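Reading Room Renewal: Summer Lending at the Skultham Library

The Skultham Library Association is pleased to report on the first full season of its revised lending rules, which were adopted in March and apply to all three of its branches. Members will recall that the former rules set a limit of six books per card and charged a daily fee for late returns. Under the new rules, a household may borrow up to 16 books at one time, the loan period is 35 days, and late fees have been ended for all printed material.

The results to date are encouraging. A total of 724 new cards were issued between the start of the new rules and the end of June. Of these, 355 went to residents of Brurport, where the branch had seen several slow years. The Brurport branch has extended its evening hours in response and will remain open until eight o'clock through the end of August.

Paperbacks continue to make up the larger part of all loans. They are also the first items to wear out, and the Association has set aside part of this year's budget for their care. Covers are now protected in clear plastic before a book enters circulation, and older titles are being treated in the same way as they come back to the desk. Members who notice a torn cover or a loose page are asked to mention it when returning the book. Home repairs with household tape should be avoided, as the adhesive stains the paper and is difficult to remove.
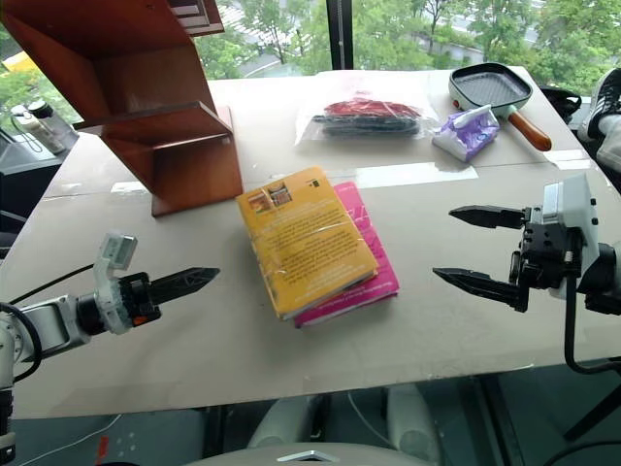 Jad Zein wrote to the Association in June that the longer loan period had made a real difference at home: "With three readers in the family we were forever renewing. Now we finish what we take out. My one request is that the hold shelf be sorted by last name again, as it was before the spring." The request has been passed to the branch desks, and hold shelves at all locations will return to last-name order by the end of July.

A number of members have asked how the Association replaces books that are never returned. After the loan period ends, a first notice is sent by mail or e-mail, according to the preference on the card. A second notice follows two weeks later. If the book has still not come back, the borrower is billed for the cost of a replacement copy, and the bill is canceled in full if the book is later returned in usable condition. Borrowing is paused while a bill is open - reading room use is not affected.

The Association also wishes to draw attention to the exchange agreement with the Nimri branch of the county system. Cards from either library are accepted at both, and books may be returned to whichever desk is more convenient. Items sent between the two travel on the morning van and should be expected at the other desk within two working days. Large print titles and audio recordings are not yet part of the exchange.

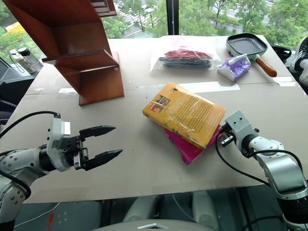
A paperback under glossy plastic, on top of a second book.

Donations of used books are accepted at the Skultham desk during regular hours. The Association is most in need of recent fiction, cookbooks, and picture books for children under six. Encyclopedias, magazines, and textbooks more than five years old cannot be accepted. Donated books that are not added to the shelves will be offered at the fall sale in Verkon Hall.

Questions concerning cards, notices, or the exchange agreement may be directed to any branch desk. The next newsletter will carry the dates of the fall sale and the winter hours for each branch.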